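三月,下午,工作间

积木这一套又回到我手上了。上次 Igor Rutkowska 说“已经定了”,我翻了一遍他写的那页,没看出定在哪里。下面是我自己的记录,谁要改直接在旁边写,别另起一页。

## 起因

Pletport 那边的活动室想要一份给小孩子用的拼搭练习,大颗粒积木,配一块底板,大人坐在旁边,一次一个孩子。要求写得很短:颜色好认,块数少,五分钟内能讲完规则。我们这边 Elango Gowda 接的,前两版草稿都是他的。

我对“颜色好认”没意见。我有意见的是草稿里那句“通过颜色排序培养空间思维”。颜色排序是颜色排序,空间是空间,一个孩子能把绿的放到绿的位置,不说明他知道左边是哪边。这句我划掉了,Elango 又补了回来,我又划掉了。目前处于划掉状态。

## 材料

大颗粒的比小颗粒贵,也占地方,但小颗粒不考虑,年龄不合适,没什么好讨论的。

Stevens 那家供应商的目录上写“耐插拔 2000 次”。问他们怎么测的,回信说是“内部标准”。那就是没测,或者测了不想讲。我自己拿一块两颗粒的和底板反复插拔了 100 次,手感到后面略松,松多少说不上来,因为开始之前没有量。下次先量再插。这一条请记住,我上回做盒盖也是这么丢掉的数据。

Gallska 的样品我没拆完。味道有点重,放在窗边晾着。Igor 说晾两天就好,他对所有有味道的东西都这么说。

底板:草稿里原来用的是大底板,孩子会把积木往四个角上散,大人就得跟着说“往中间来一点”,说到后来变成大人在拼。换成小方板以后选择少了,话也少了。至于是不是“更专注”,我不写这个词,没有依据。

## 桌面

有人建议铺一块灰色垫子,理由是白桌子反光。我把垫子铺上又撤掉,来回试过。反光确实有,低头坐着的时候能看到一条一条的亮带。但垫子会皱,底板放上去一按就跟着走,比反光麻烦得多。垫子不要了。

白底板放白桌面上,有人担心看不清。这点我原来也怀疑,后来觉得问题不大,凸点自己有影子,坐近了分得清。坐远了的情况没有试。如果活动室的灯是从正上方打下来的,影子会短,到时候再看,先不下结论。

另外一个一直没人提的事:桌面太滑。小块的碰一下就跑,孩子伸手去够底板,袖子一扫,旁边的就偏了。所以“起始位置”不要规定得太死。Elango 的草稿里要求每块对齐、间距相等,像摆餐具。我觉得多余。散着放就行,只要够得着。

## 摆法

目前倾向的摆法:彩色的放在一侧,底板放在旁边靠中间,颜色之间留出手能伸进去的空当。块不用正对着人,稍微歪一点反而好,孩子拿起来得自己转一下。

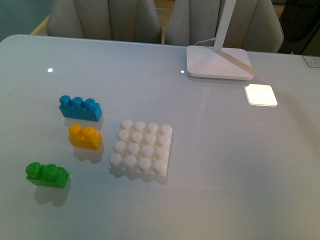

顺序的问题还没解决。Igor 坚持先蓝,后黄,再绿,理由是长块先占位,剩下的好放。听起来有道理,可是我让他自己按这个顺序拼,他把蓝的横在了中间,后面两块放哪里都别扭。他说这是“个别情况”。一个人试一次,当然是个别情况,那“好放”也是个别情况。

我的想法是干脆不规定顺序,只给一句话的目标,例如“黄的挨着蓝的”,看孩子自己怎么来。要转 90 度的题目放到后面,口头说“转一下”,不说度数。草稿里写了度数,给大人看的页面上可以留,给孩子讲的时候去掉。

叠高的题目我暂时也不想加。一加叠高,后面就全是叠高了,别的都不玩。这是我猜的,没有记录支持,所以标一个问号:?

## 关于 Bravport 的那份参考

Elango 转来 Bravport 的一份活动手册,说可以照着改。我看了,排版很漂亮,内容有三个毛病:

- 每道题后面都写“孩子会感到成就感”,看不出从哪里得来的。
- 题目图全是从正上方看的,孩子坐着看不到那个角度。
- 收拾的步骤一个字没有。

第二条我觉得最要紧。题卡要是画成俯视图,等于先让孩子做一遍视角换算,再做题。有的孩子可以,有的会卡在这里,大人还以为他不认识颜色。我们的题卡画成坐着看过去的样子,能看到块的正面和顶上的凸点。画起来慢一些,我来画。

收拾这一步要写进去,当成最后一题:底板上的都取下来,按颜色放回盒子。拆比拼难,尤其是两颗粒的小块,手指没处使力。我教的办法是先往一边掰,再提。直接往上拔的话,底板会跟着起来。这个动作大人要先试一遍,我看 Igor 拔的时候也是整块板一起提起来的。

## 待办

1. 插拔之前先量松紧,量具用抽屉里那把,不要用手感。
2. 找一件宽袖子的衣服,坐下来按摆法试一轮,看扫掉几块。
3. 题卡草图,先画 5 张,坐姿视角。
4. 问 Pletport 灯的位置和桌子高度。上次问过高度,答复是“正常高度”。
5. Gallska 的样品继续晾,味道散不掉就退。
6. “空间思维”那句,Elango 要保留的话请写清楚出处,写在这一行下面:

(空)

Igor 批注:先蓝的顺序我还是认为对,明天上午再拼给你看。

我的回复:可以,但这次换 Elango 来拼,你坐旁边别出声。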